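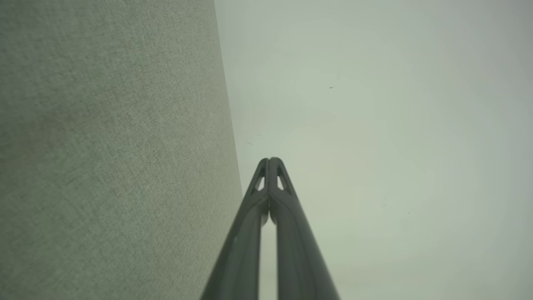 Liltwood Bench Rules: Frequently Asked Questions

Cloth handling with two-arm robots

These answers cover the rules for anyone running a folding or sorting session at the Liltwood and Relanstead sites. They apply to the current edition of the bench rules, last changed on 2020-12-22. Where an answer here and the rules differ, follow the rules.

Who has to follow these rules?

Anyone who powers up an arm, moves an arm by hand, or puts cloth within reach of one. Visitors who only watch need the short safety talk and nothing else. Visitors who touch anything need the same sign-off as staff.

Do I need a sign-off for each robot?

One sign-off covers all two-arm stations at the site where you got it. Relanstead has a different stop circuit, so a Liltwood sign-off does not carry over. The second one is shorter.

What is the limit on fingertip force?

5 newtons with the fingers closing on cloth. The limit is set in the controller and is checked with a gauge at the start of each session. If the gauge reads higher, do not try to correct it by changing the script. Stop and report it.

Can I raise the limit for heavy items such as towels or coats?

No. Use a wider grasp, or grasp closer to the middle of the item. If the job still can't be done, write it up as a failed task. Failed tasks are useful to us and do not count against the operator.

How do I check the wrist cameras before a session?

Close the fingers and look at the live view. Both fingertips should be in view, meeting at the tips, with the gaps in the fingers clear of lint. Then open and close them once more and look again. Small specks in the view should be noted in the log. Wipe the lens with the dry cloth from the kit -- never with a sleeve.

What about cables?

Every cable that moves with an arm must carry a label and must have enough slack for the full reach of the arm. Move the arm by hand through its range with the power off before the first run of the day. A cable that pulls tight at any point means the station is not ready. Cables on the floor stay outside the area where the operator walks.

How should the work surface be set up?

Padded surfaces are allowed and, for clothing, preferred. The cover should be a plain color and pulled flat. Finished items go to one side and the item being worked on goes in the middle, within reach of both grippers. Keep finished items far enough from the edge that a small bump will not send them to the floor.

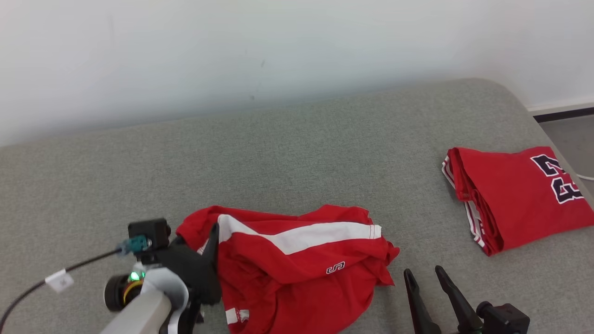

When one arm is holding an item, the other should stay open and still until it has a job to do. Two arms may hold the same item, but they may not pull against each other. The pull check in the controller will stop the run if they do.

Can I straighten a garment by hand during a run?

Only after pressing pause and waiting for the pause light on the station panel. Reaching in between moves is the most common rule break we see. In the last review, 981 of 3,221 logged sessions had at least one hand inside the work area without a pause. None of these led to an injury, but the rule was written for the time one does.

Does a paused arm count as safe?

For straightening cloth, yes. For anything that puts your face or both hands near the gripper, no. Use the full stop for that, and expect to run the start checks again.

What clothing can be used as test items?

Washed garments with no pins, loose buttons, or metal trim. Drawstrings are allowed if the ends are tied or tucked. Printed numbers and stripes are fine. Do not use your own clothes. The item bins at both sites are restocked in March, and requests can be left on the sheet next to them.

When is an item counted as folded?

When all layers lie flat, no sleeve or leg sticks out past the stack, and the arms have let go and moved clear. An item that opens up again after release is marked as partly folded. Please don't fix it by hand and then mark it as done.

How long should I run without a break?

The operator takes a break after 700 moves or one hour, whichever comes first. The count is shown on the panel. It starts again when a new operator logs in, so log out when you swap.

Why are these rules stricter than the Lamirthorpe ones?

Lamirthorpe works behind a closed fence and we do not. Their rules assume that no person can reach the arms while the power is on. If you are used to working there, read our section on pausing before your first session.

Who is Ní Bhriain?

Ní Bhriain is the name of the logging tool, not a person to contact. All start checks, stops, and failed tasks are entered in it.

Who do I ask about something that isn't covered?

Áine Nic Aodha keeps the rules and approves exceptions. Exceptions are given in writing, for one station and one task. Until you have one, the rule as written applies.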